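7 March 2018

Third day with the Avura hand. I said I would write something down every evening of the trial so that I'm not trying to remember it all when the invoice question comes up, and I've already missed one, so this covers yesterday as well.

Yesterday was mostly mounting and cabling. The adapter plate Gustlow sent did not match our arm. The holes were right but the locating pin was on the wrong side, and I lost the morning waiting for the shop downstairs to make another. They charged us nothing, which I should remember. After lunch the hand went on without trouble. The manual says to power the fingers before the palm and the quick start card says the opposite. I followed the manual. I wrote to Gustlow to ask which one is correct and have not heard back.

Today was the first day of real work with it. Noeline Tuhiwai came in at nine and we ran the calibration together. It asks you to close each finger against its stop and confirm on the screen, then do it all over again with the arm in a second pose. The software froze once at the end of the first pose and we had to begin again. Second time through it finished in 11 minutes. Noeline thinks the freeze was our network and she may be right, but I have put it in the log as theirs until someone shows me otherwise.

Grasp tests after that. We used the Mestau set, the same parts we used on the Hoani gripper last July, so the numbers can go side by side. 393 attempts by the time we stopped. I have not worked out the percentages yet and will not guess at them here. My impression is that it does well on the round parts and badly on the flat ones, where the fingertips slide before they get a hold. The Hoani was the other way around. It had a plain two-jaw grip and would pick up a washer all day long, but it dropped anything shaped like a bottle.

The wrist camera is the part of the kit I like best so far. It came set up, it showed up on the computer right away, and the picture is clear enough to see what the fingers are doing. I wish it sat a little further back. One finger takes up a lot of the view, and when I want to see the part I end up turning the wrist to look around it. 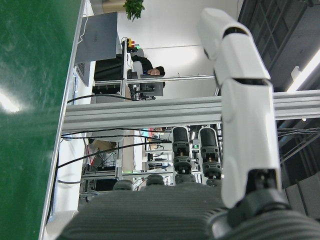
View from the wrist camera, green surface on the left and the white finger on the right.

Price came up again this afternoon. The service plan is 2567 a year on top of the hand itself, and it covers 2 visits and replacement fingertips, but not the finger motors. I asked what a motor costs outside the plan and was told they would get back to me. Noeline would buy it without the plan and keep a spare finger on the shelf. I would like to see how the tips look after a full week before I agree to that.

Left to do: the flat parts again at a lower closing speed, the percentages, and a longer cable for the hand — the one in the box pulls tight when the arm reaches all the way out. Also need to return the first adapter plate. Home at seven, soup, bed early.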